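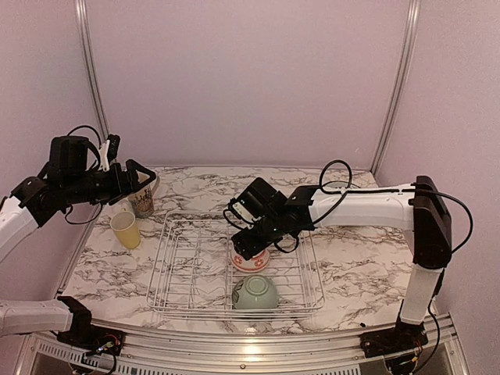 Gathering examples for the dish rack task
Speaker notes, Dorian Huet
26/04/2023

Slide 1. Title

Say who I am and where I work. I run collection at Resby. Elif Naz Sönmez does the training side and is in the room, so send her the hard questions about the model.

The talk is about how we record people driving two robot arms to put dishes in a rack, and what we changed after the first set went badly. No new model in this talk. If people came for the model, Elif's write-up is linked on the last slide.

Slide 2. The task

Two arms, one table, one wire dish rack. Bowls and cups start somewhere, and by the end of an episode they should be in the rack, bowls upside down. Cups can go in either way up.

We call the whole project Lullska. The name doesn't mean anything.

Point out that the rack stays on the table with the dishes and isn't fixed down. Both arms can bump it. We thought about bolting it and decided against it, as the people who want this skill won't have bolted racks. This costs us episodes. I'll come back to that on slide 7.

Slide 3. What one example is

One example is one episode. It has the video from the cameras, the joint positions of both arms, the gripper openings, and a line of text saying what was asked. The operator moves the arms by hand through a matching pair of leader arms, and the arms at the table follow.

Explain the line of text. It is short and written before the episode starts: "Put the green bowl in the rack upside down." "Put both cups in the rack." The operator reads it off the screen. We used to let operators write it afterward, and they wrote down what they had done, which was sometimes different from what they had set out to do. Now if the episode doesn't match the text, it gets marked as a failure and the text stays as it was.

Pause here for questions. People usually ask about the frame rate. Cameras and joints are logged on the same clock. That was not true in the first set.

Slide 4. The first set

We recorded 653 episodes in the first set. Elif trained on all of them. The policy reached for the right dish most of the time and then closed the gripper next to it.

Two causes.

First, timing. The video lagged the joint log by a small amount that changed from session to session. You could not see it by eye. We found it by tapping a gripper on the tabletop at the start of an episode and comparing the tap in the video with the jump in the joint readings. We now do the tap at the start of every session, and the logging software, Trusto, refuses to record if the two are too far apart.

Second, the operators were too alike. The same two people had done nearly everything, me included. We both picked up bowls by the near side of the rim with the right arm. When a bowl sat where that grip was awkward, we turned the bowl first with the left arm and didn't notice we were doing it. So the data had almost nothing on what to do with a bowl on the left.

We kept 198 episodes out of the 653. The rest are still on disk. Elif may use them for something where the timing matters less.

Slide 5. The dishes

The dishes matter more than I expected. Go slowly on this one.

A paper cup is light and soft. Squeeze it too hard and it folds, and after a few folds it no longer looks like a cup to the cameras. Operators go through a lot of them. Replace the cup when it has a visible crease, and don't try to smooth it out.

A mug is heavy and has a handle. Half the operators go for the handle and half for the rim. We want both. The instructions used to say "pick up the mug by the handle." We took that sentence out.

Patterned dishes are easier for the operator to find on the screen and plain ones are harder, mostly against a tabletop with veins in it. A plain bowl upside down on a busy surface can be hard to judge for height. We don't swap the tabletop to make it easier. We add more episodes with plain dishes.

A bowl that is already upside down is a different job from one that is right side up. The rounded base gives the gripper nothing to hold, so you have to get a jaw under the rim, and the rim is at the bottom. In a wire rack you can sometimes do this between the wires. Show the clip if there is time. If there isn't, describe it and move on.

Slide 6. Starting positions

Before each episode a small program prints a starting layout: which dishes, where on the table, which way up, and whether anything is already in the rack. The operator sets it by hand and doesn't need to be exact. Within a hand's width is fine.

Some layouts start half finished, with a bowl already in the rack. We added these in the second set. Without them the policy only ever saw an empty rack at the start and a full one at the end, and if you handed it a half-full rack it took things out again. Someone will laugh at this. Let them, then say it did it very smoothly.

There are also layouts where the right answer is to do nothing, with everything already in place. Operators dislike these. They hold still for a few seconds and end the episode. We need them anyway, and 296 of the second set are of this kind.

Slide 7. Failures

Keep them. Mark them. Don't redo the episode until it looks nice.

The kinds we mark:

Dropped. The dish left the gripper before it should have.
Rack moved. An arm pushed the rack far enough that the operator had to correct for it.
Arms touched. The two arms made contact anywhere, links included.
Cable. A cable caught on a dish, on the rack, or on the other arm.
Wrong text. The episode ended in some state other than the one asked for.

Spend a minute on cables. The gripper cables need slack or the wrist can't turn all the way, and with slack they swing. A low loop on one arm can knock over a cup the operator isn't even looking at. We tried clips along the links and they pulled loose at the elbow. We tried a sleeve and it was too stiff. At the moment we leave the slack in, check it before each session and mark the episode if it catches. If anyone in the audience has a better way, I would like to hear it after the talk.

"Rack moved" is the most common mark by a long way. Elif found that episodes where the operator moves the rack and recovers are worth more in training than clean ones. She weights them up. Ask her how much, the number keeps changing.

Slide 8. Operators

We have more operators now, and they come from outside the team. They train for half a day. The first hour is without dishes, only moving the arms around each other above the table. Then one cup. Then a bowl. Two arms at once comes last.

What to tell a new operator:

Move at a speed you could keep up all day.
If you get stuck, stop, look, and carry on. A pause in the data is fine.
Don't wiggle the gripper while you think. The policy will learn the wiggle.
Use the left arm. Everybody forgets the left arm.
End the episode when both arms are back over the table and open.

Sessions are short, with a break between. Grips get sloppy when people are tired and it shows in the joint log well before the operator says anything. We don't pay by the episode. We did for two weeks, and the episodes got faster and much worse.

Slide 9. Checking

Every episode is watched once by somebody other than the person who recorded it, at double speed. They check the text, the marks, and the starting layout. It is dull work and we split it up. The review tool is Riquelme, built in house, and it's plain: video on the left, text on the right, keys for the marks.

Two reviewers often disagree on "rack moved." We wrote down a rule: if the rack feet end up somewhere the reviewer can tell apart from where they began, it moved. They still disagree, less often.

Slide 10. Where we are

The second set has more than 4000 episodes. The policy trained on it picks up mugs well and paper cups fairly well. Upside-down bowls are still poor. It handles one arm waiting for the other better than I thought it would, and it handles passing a dish between arms badly, mainly for lack of examples. Passing is what we are recording now.

Don't give a success rate from memory. The table is in Elif's write-up and it depends on which layouts you count.

Next set starts in July. It will have two racks, and plates if the new gripper fingers can hold them. The present ones can't get under a flat plate.

Slide 11. Links and questions

Leave this slide up.

Likely questions:

Why two arms? One arm can load a rack. Two are needed to turn a bowl over in the air, and to hold the rack still while something goes in.

Why not simulation? We use it for checking layouts. Wet dishes, folding paper cups and a sliding rack are all hard to get right there. We don't record wet dishes on the real table yet either, so don't oversell this.

Can we have the data? Part of it. The layouts and the operator guide are free to take now. For the video, write to Elif.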